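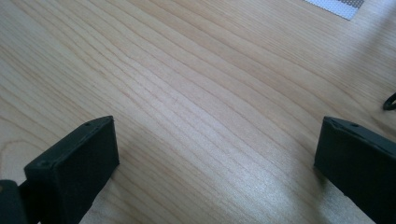
Clearing Off the Table

Aug 17, 2021

So I finally did it. After 18 months of stacking mail, library books and half-finished sewing on the big table, I cleared the whole top and wiped it down, and I'd forgotten how pretty the wood is! Pale, somewhere between honey and cream, with those thin wavy lines running across it on the diagonal. There's a loopy bit over on one side that I used to trace with my finger while I was on hold with the insurance people.

I can't tell you for sure what wood it is. Maple? Birch? My friend Odette Langlois (who sold it to me in February the year she moved to Tirbridge) always said maple, but she also said it would fit through my front door, and we had to take the legs off in the driveway. It cost me $157 and a lasagna.

The clearing took me three evenings. I went through the paper first and kept a folder for taxes and a folder for school stuff, and the rest went in the recycling. Then the fabric went back in the hall closet, where it was supposed to live all along. I found five tape measures. Five! I'd bought the last one a couple of weeks ago.

For the cleaning I just used a soft cloth and warm water with a tiny squirt of dish soap, wiping along the grain, then a dry towel right after. I know some of you swear by oils and waxes, but mine has a bit of a satin look already and I don't want to mess with it.

The new rule is that mail gets opened standing up by the back door, and sewing comes off the table before supper. We'll see how long I last. Next up is the hutch, and I'm already dreading that bottom drawer.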